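Soft plastics sorting moves to plates and tables at Ginirton

Ginirton's soft plastics program will change how it checks incoming material from September, with loose film to be examined one piece at a time on a plate before it is bagged for baling.

The revised procedure was set out in a notice dated 23 August 2025 and applies to the Getville and Drinard collection points. Kerbside bins are not affected.

Program coordinator Anoma Karunaratne said the change was aimed at clear film, which had been the hardest fraction to grade under the previous method. Material was formerly tipped onto a sorting bench and separated by eye. Clear pieces on a pale bench were frequently missed, and labels and tape went through with them.

"Clear film disappears against a white surface," Karunaratne said. "Put it on something dark and you can see the creases, the adhesive and any food residue."

The check uses a dark plate on a white table. Each piece is placed on the plate, opened out if crumpled, and assigned to one of two streams – clean clear film or mixed film. Anything with a foil layer is rejected. Pieces longer than 30 centimetres go directly to the baler hopper and are not plated.

An audit of the old method, run by Angus Katene, covered 2263 pieces collected over 22 days. Katene reported that most grading errors involved small wrappers and sachet offcuts that had been scrunched before disposal. Larger items such as bread bags and pallet wrap were graded correctly in nearly all cases.

Bales are sold to the processor Navaratnam, which sets a contamination limit for clear film. Two loads were downgraded to the mixed rate over winter. Karunaratne declined to give the value of the difference.

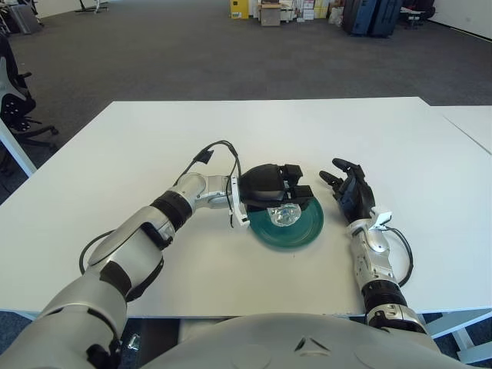

A crumpled piece of clear plastic on a dark teal-green plate.

The tables are set side by side, with the plate kept on one and the second available for bags awaiting inspection. Plate colour was settled after a comparison of black, navy and teal by Sena Adjei. Black showed dust and lint too readily, and navy and teal performed equally well under the fluorescent lighting at Getville.

Residents are asked to leave film flat where possible and to remove paper labels. Bags should be dry and empty of crumbs. Rinsing is required only for packaging that has held meat, dairy or oil.

A second audit will be carried out once 1000 pieces have been graded under the new procedure.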